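Keep the Ugly Ones

I've been collecting demonstrations for the folding project at Sostau since November, and I have a gripe. We throw away too much.

The way we work is pretty simple. Somebody steers, the robot moves, and everything gets saved as one episode. At the end of the day we go through them and toss the ones that look bad. The last batch started at 2,984 episodes and we kept 985. The rest went in the bin, mostly for being slow or clumsy, or because the operator went back for a second grab (I do this constantly, sorry!).

And sure, the clean set is lovely to watch. Every corner gets found the first time. But cloth doesn't behave that way, and a model that has only ever seen tidy folds has no idea what to do once the fabric bunches up. How would it? We deleted that lesson.

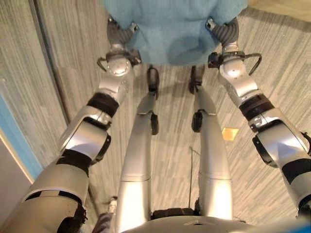

A reader named Watkins wrote to me after my last post on this and argued that bad examples teach bad habits, full stop. Feed it hesitation and you get a robot that hesitates, and good luck training that back out with 20 more hours of perfect folds.

Fair point, and I've seen it happen. We had a policy last winter that would stop dead over the cloth for no reason, and I'm pretty sure it picked that up from me reaching for my coffee. So no, I don't want to keep everything. Pauses can go. Wandering around can go.

What I want back is the recoveries, the ones where a grab goes wrong and the operator fixes it. Label where the mistake ends and the fix begins, and train on the fix. It takes me 2 extra minutes per episode and it's dull work, but I'd rather do that than record another pile of pretty ones.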